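**Pantry & Cupboards > Small kitchens > Flat packets: hang them, file them, or give up?**

### saltandstairs

Hello all, long-time reader of this corner of the board and finally bringing a problem of my own. We moved into a second-floor place in Morosside in May and the kitchen is lovely in every way except that it has one tall cupboard and nothing else you could call a pantry. Cans are fine. Jars are fine. Flour and rice went into the big tubs I already had. What I can't get under control is the packets.

You know the ones I mean – soup mixes, yeast, gravy, curry pastes, hot pot bases, all the sauce pouches I bring home from the market because the front looked good and I was hungry. They're flat but they aren't really flat. They're slippery. I stack them in the evening and by breakfast they've slid under the pasta, and then I buy another of the same thing because I can't find the first. My last cleanout produced 65 of them, and a fair number were past their date, which made me feel pretty guilty.

I've got some plastic trays with a raised rim, and at the moment the packets lie in those like fish at a market. It looks nice for one day. Does anyone have a system that lasts? I rent, so nothing that needs a drill, please.

### Valla_and_Vinegar

Welcome out of the shadows! I went through this a couple of years ago in a kitchen that was basically a hallway with a stove, so I feel for you.

My answer is filing. Stand them up on their edges like index cards, in something narrow and deep enough that they can't flop. A shoebox will do it, if you want to try before you spend any money (I lived with a boot box for most of a winter and it was perfectly fine, if a little ugly). The shallow tray is your trouble, I think. A tray is great for things that have their own shape, like bottles or spice tins, and it catches drips, but a packet lying down in a tray only shows you whichever one is on top.

Dividers help a lot. I cut mine out of cereal boxes and wrote on the top edge: baking, soup, Asian pastes, taco things, gelatin. Put the oldest in front. When the box gets tight, that's the sign to cook from it for a week before going shopping again.

### hooks_not_shelves

I'm going to be the other voice, because I filed for years and hated it. Filing works for dry packets. Yeast, onion soup, fine. A pouch with sauce or paste in it is heavy at the bottom and soft at the top, so it slumps, and then the one behind slumps on it, and soon you've got a row of packets all leaning over with a headache.

A lot of those pouches have a hole punched near the top, though, for hanging in the store. Use it! I have a tension rod across the inside of a cupboard with shower curtain rings on it – the open kind you can unhook with one hand – and each ring carries a few packets of the same sort. No drill, no glue, and it comes down in a minute when you move out. I can flip through them like a rack of shirts.

### Valla_and_Vinegar

I tried that and had a pouch tear right through at the hole and drop behind the oil. It didn't burst, thank goodness, but I was on my knees with a flashlight for a good while. How many are you hanging per ring?

### hooks_not_shelves

Two of the heavy ones, four if they're dry. I think people overload the ring and then blame the ring. And I'd never hang one that's already been opened, that's asking for trouble. Opened ones get a clip and go in the fridge door in a jar, standing up, with the date on a bit of tape.

### tuesdaybroth

Oh, I have opinions on this, sorry in advance for the length.

I cook for a supper club on the first Wednesday of the month, in a round community hall everybody around here calls the Yurt (it has proper walls, it's just round), and the storage we get there is one shelf. One! So I've had to be strict. What has worked best for me is sorting by meal and forgetting about type altogether. I used to have all the soups together and all the pastes together, and I'd still be digging through the whole lot for a single dinner. Now each box is a kind of evening. There's a noodle night box, a chili and beans box, a "somebody's sick" box with the broth and the plain crackers. The packets go in with whatever dry stuff belongs to them.

At home I do the same thing, only smaller. It means a sauce pouch might sit flat on top of a bundle of noodles, and I don't mind, because I never have to look for it. It has company.

One more thing: take a marker and write the date large on the front. The printed ones are tiny and always on the crinkly seam, and on shiny film they're close to impossible to read in cupboard light. Permanent marker does rub off very glossy plastic if you handle it wet, so I use masking tape on those.

### saltandstairs

I love this, thank you. The meal boxes are tempting! My worry is that I don't plan that way. I stand in front of the cupboard at six in the evening and wait for something to speak to me, and if it's tucked in with the noodles I'm not sure I'd hear it.

The rod sounds great for the sauces. My cupboard is narrow, so even a short rod would reach. Does it need a special kind?

### hooks_not_shelves

Nope, the shortest one you can get that still has to be squeezed a bit to fit. Wipe the sides of the cupboard first, since any grease will let the rubber ends creep down over a few weeks. Mine is from Vomeck and cost 8 dollars with the rings included, and I've seen them going secondhand for less. Put it up as high as it'll go and you can still have your jars standing underneath.

### Valla_and_Vinegar

I'll grant that the rod is cheap. I'd still say try the boot box first, as that one costs you nothing. And before buying any kind of system, go through the whole pile and ask what you'd truly cook this month. I thought I needed more space and what I needed was fewer taco packets.

### crumbtray80

Can I stand up for the poor tray? Everyone's being mean to it. I keep one on the counter as the "use this next" tray and it holds whatever I pulled out on the weekend – the can with the dent, the half bag of lentils, a couple of packets. When I get to the six o'clock staring moment, I only look at the tray. My grocery bill went down noticeably the first month and I hadn't changed anything else. So saltandstairs, if you already own them, I'd keep one of yours for that and use the others under the oil and soy sauce.

Also, for packets where you can't read the label, please write what it is in your own words before it goes away! I once put a dessert mix in a stew. We ate it, too.

### tuesdaybroth

crumbtray80, that stew deserves its own thread.

Seconding the label idea very strongly. I stick my note on the back so the front stays pretty, and I write what it was good with last time. "Too hot for my mother, double the potatoes," that sort of thing. It's the closest I've ever come to keeping a recipe book.

### saltandstairs

All right, update after a long afternoon on the kitchen floor with tea. I cleared the white table, emptied the cupboard and went through every last one. Dry packets have gone into a shoebox with cardboard dividers (Valla_and_Vinegar, you were right, the free version is fine). The sauce ones are going on a rod as soon as I've picked one up, and one cream tray has been promoted to "use this next."

I was so pleased to find how many already have the hole! I'd have sworn it was only a few. The red and white Cuihong one with the chili pepper around the logo has a nice little round one right up in the top strip, in between the writing. The strip says something like "40 years focused on sauces," so I'm expecting good things at dinner. The film is all creased and wrinkly, though, so hooks_not_shelves, tell me if you'd trust a packet like that on a ring or if I should let it lie down.

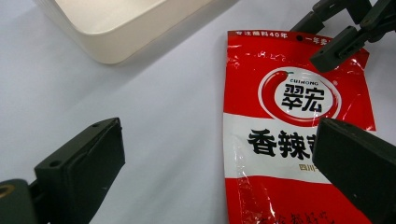
### hooks_not_shelves

I'd hang it. Creases in the film don't bother me, I only look at the bit right around the hole, so give that a gentle tug and check there's no split starting. If you feel it stretch, put it in the "use this next" tray and have it this week. One to a ring to start with, and let us know how the rod does once there's some weight on it!

### Valla_and_Vinegar

Or it could go in the shoebox, at the back, with a can of beans to lean on. I'm just saying the offer's open.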